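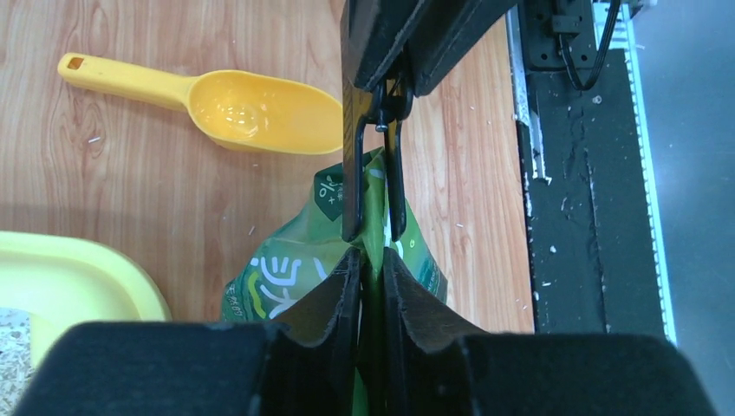 The Skarner is a bench-top bagging station sold by Royer, and I went to their open day at Farkcombe to see whether it would suit a small packing room like ours. We fill and seal dry goods by hand at present. The demonstration used a plain wood-grain table with a yellow scoop on it, a green printed bag hanging from a wire hook, and the foam-padded fingers of the gripper closed on the bag lower down. I own a scoop much like that one, so it was easy to picture the thing at home.

Maëlys Roussel ran the session and took questions as she went. She let us stop the arm whenever we liked, and a few of us did. It halts at once and picks up again from the same point, with no need to start the bag over.

The foam pads are the best part of the design. I pressed one with my thumb and it gave a fair bit. A printed bag is slippery and creases easily, and I had expected it to slide. In the runs I watched it stayed put. Royer sells spare pads in packs of 4, and they pull off without tools.

The hook I liked less. Someone has to put each bag on it by hand, and the wire has to go through the top of the bag, so you lose a little of the header. If your labels run right to the top, you would want to move them. I asked about a clip in place of the hook and was told one is being tried.

Speed is modest. The sheet we were given says 193 bags a shift on the standard setting, with a largest fill of 2000 grams. Anything under 200 grams is better done by hand, according to Thibault Deschamps, who does the installations. I thought that was a fair answer from someone with a machine to sell.

Noise was low enough to talk over. Cleaning looked simple on the table and fiddly around the bracket, where there are flat panels and a bolt to wipe behind.

The open day itself was well run, though parking was tight and the coffee had gone by eleven. No prices were on show. You have to ask for a quote, and mine has not come yet.

Worth seeing if you pack one size of bag all day. For mixed orders I would wait for the clip.

Comments

Raphaël Lecomte: Did they show it with paper bags? Ours tear if you look at them.

Mireille Vasseur: I went to the afternoon session. No paper bags in that one. Agree about the bracket.

Mireille Fleury: My quote took three weeks, so give it time.

Related reviews
Erkomau heat sealer, second look
Counter scales for small shops
Farkcombe trade hall: getting there and where to eat

Contact us | Copyright 2021 | Back to top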